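Accueil > Sorties > Visites > Journée portes ouvertes à la filature Garier

Par Lorraine Rowbotham | Mai
11 partages | 2 commentaires

La filature Garier ouvre ses ateliers une fois par an, en mai. J'y suis allée avec Binta Mohammed, qui tricote beaucoup plus que moi et qui voulait voir les cardes. On se gare au pré communal, à l'entrée du village, puis on suit les flèches à pied jusqu'à l'ancien moulin de Grondel.

La visite commence à 10 h par la salle de tri. Les toisons arrivent en sacs, tondues au printemps chez des éleveurs du plateau. Fatima Sani, responsable de l'atelier, en a déplié une sur la grille et nous a montré comment on sépare le dos, les flancs et le ventre. Les parties feutrées partent en isolant ou en paillage. Le lavage se fait dans le bâtiment voisin, que l'on voit seulement par la porte vitrée à cause de la vapeur. Le suint est récupéré et vendu à une savonnerie.

La carderie occupe tout le rez-de-chaussée. La grande carde a été rachetée à une usine de Citdale qui fermait, et il a fallu 11 mois pour la remonter. Elle fait un bruit régulier, assez fort pour que les explications se donnent dehors avant d'entrer. Le voile de laine sort très fin, puis il est divisé en mèches et enroulé. Quelqu'un a demandé si l'on pouvait toucher : oui, mais à l'autre bout, là où il n'y a plus de rouleaux.

À l'étage, on file et on retord. Chenxi Hao règle la torsion à l'oreille autant qu'au compteur. Les écheveaux sont ensuite teints par lots de 20 kg, dans des cuves en inox. Cette année il y avait un bleu tirant sur le vert, et une garance que Binta a trouvée trop orange. J'en ai quand même pris 2 écheveaux.

Le déjeuner était servi dans la cour : soupe, fromage, tarte à la rhubarbe. L'après-midi, Olumide Ekwueme tenait un atelier de tissage sur petits cadres. Il faut s'inscrire le matin, les places partent vite. La boutique prend la carte. Le fil à chaussettes était épuisé avant 15 h, et le catalogue Igwe, qui regroupe plusieurs filatures artisanales, était distribué à la caisse.

Avant de reprendre la route, nous avons marché un moment dans les environs.
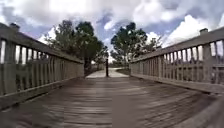
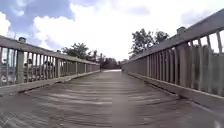 La promenade passe par une passerelle en bois et par un chemin de terre.
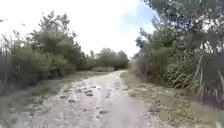 Peut-on apporter sa propre laine à filer ?

La filature accepte les toisons de particuliers à partir de 40 kg, triées et sans paille, sur rendez-vous pris à l'automne. En dessous de ce poids, l'atelier propose de grouper plusieurs lots, et chacun repart alors avec du fil issu du mélange.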